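Workshop notebook, 18 February 2019
Reel bench, mostly drag washers and one rod tip

Started on Calum Ritchie's big Prudden spinning reel, the one that screamed all the way through last week's kingfish trip and then stopped screaming at the worst possible moment. Opened the drag stack. Top washer glazed like a toffee apple. Second one had been put in upside down, by me according to the job card, so we'll say no more about it.

Cleaned the stack, swapped in the carbon set, greased lightly. Calum's idea of lightly and mine differ by most of a tub. Set it on the spring scale at 4 kg and pulled 11 times. First three pulls were sticky at startup, the rest smooth. Will leave it backed off overnight and try again cold, which is how he'll be using it at five in the morning off the rocks.

The Zidarov overhead is a sadder story. Salt under the side plate, level wind pawl worn to a nub, and a smell I'd put down to pilchard. Morag says squid. Soaking the plate screws now. One has no slot left to speak of. Job no. 596 if anybody wants to order the pawl before I forget.

Braid: Euan wants to know if the Sandberg line slips on a bare spool. Yes. Put a few turns of mono backing under it like everybody's grandfather told them. I spooled 100 metres straight on to prove the point and could spin the whole lot round with my thumb. Stripped it, taped the arbour, respooled. Good lesson, dull afternoon.

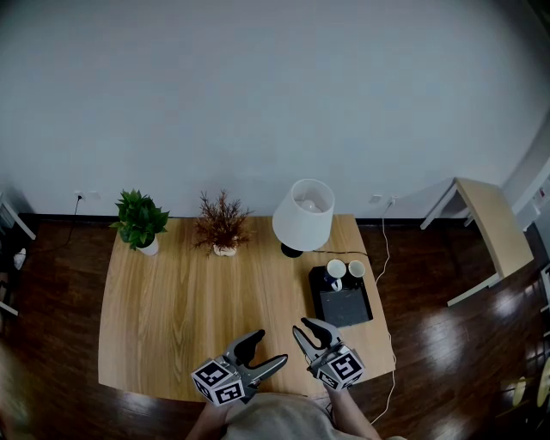
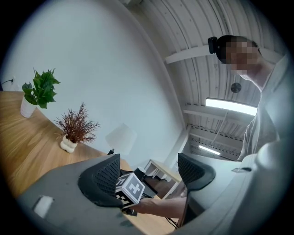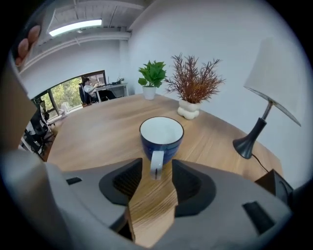 Fergus's surf rod still needs its tip guide. The old one came off with a bit of heat, and so did some of the colour off the blank, so I've told him it's a custom fade. Hot-melt for now, epoxy on the bindings once he's decided between green thread and the other green thread.

To do:
Retest the Prudden cold, same drag setting
Pawl and side plate screws for the Zidarov
Find out who borrowed the small circlip pliers (Mostafa, I'm looking in your direction)
More reel grease, and a smaller tub for Calum

Tide's wrong for casting practice till later in the week. Left the lead weights in the bucket by the door, so mind your toes.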